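From: Tanvir Jayawardena
To: gripper-practice list
Date: 2021-06-29
Subject: Re: Draft 4, section on small gear placement

Miroslava and others,

Replies to the comments on draft 4 follow, with the quoted text kept short. I have left the clause numbers as they stand in the draft so the Hrubý people can follow along. The gear and plate task is the one the comments refer to.

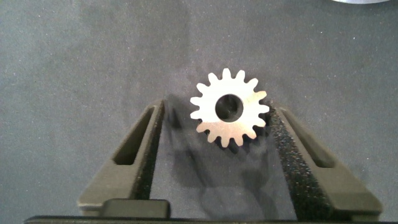
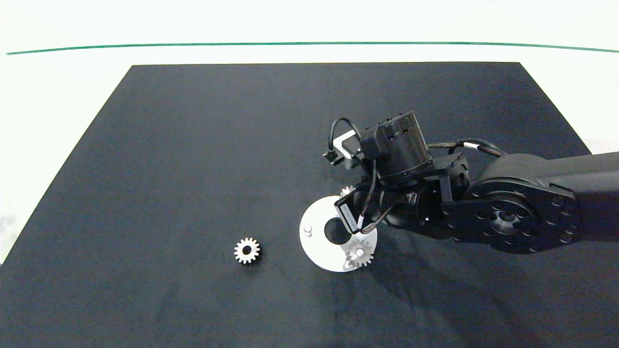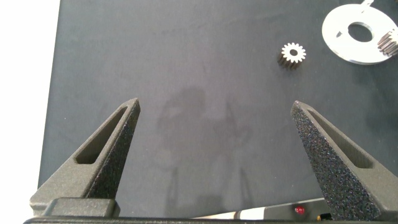

1. Work surface

Miroslava Štefanec wrote:

> Clause 1 says "a dark, non-reflective surface". I can't test against
> that. At Semetti we had two benches that both met the wording and gave
> different results at the wrist camera. Either give a measurement or
> drop the clause. I would also like the arm's own shadow covered, as it
> falls where the fingers are working.
>
> Clause 3 requires the finger material to be recorded but says nothing
> about the contact face. The two wear at different rates.
>
> Clause 6, home position: is the loose part allowed to be out of view of
> the wrist camera at the start of a run?

Agreed on the first point. "Non-reflective" goes. The replacement text reads: "The surface shall be matte, and its colour and material shall be recorded. Lighting shall be recorded with the arm in the working position as well as parked." That covers the shadow without setting a limit we have no data to defend. If someone wants a numerical limit, please send measurements with it.

Lint is a separate matter. Cloth collects it, and a speck beside a tooth can upset an edge detector. I propose a note, not a requirement: clean the surface at the start of each session and log it.

2. Contact faces

Accepted. Clause 3 will ask for the finger body and the contact face as two entries, with a replacement date for the second. Stovside already logs pads this way and changed theirs after 905 cycles in January. I don't want that figure in the text — it belongs to their parts and their closing force.

Left and right faces get their own lines in the log. If one is changed and the other isn't, the record has to show it.

3. Home position

Yes, it is allowed, provided a second fixed or head-mounted view is recorded. I have reworded clause 6 to say so. Where only the wrist view exists, the loose gear must be visible in it before the run is started.

4. Terms

"Plate" and "base" were used for the same item in the draft. It is now "plate" throughout, and "base" is kept for the robot. "Peg" means any upright feature that takes a gear bore. Medura asked for "spindle" and I have not adopted it, as it suggests a driven part.

Still open: whether a gear that is seated but not meshed counts as placed. Clause 9 is silent. I lean toward recording the two separately and leaving the pass criterion to the user. Objections to the list, please, within 72 hours, with the clause number in the subject line.

Tanvir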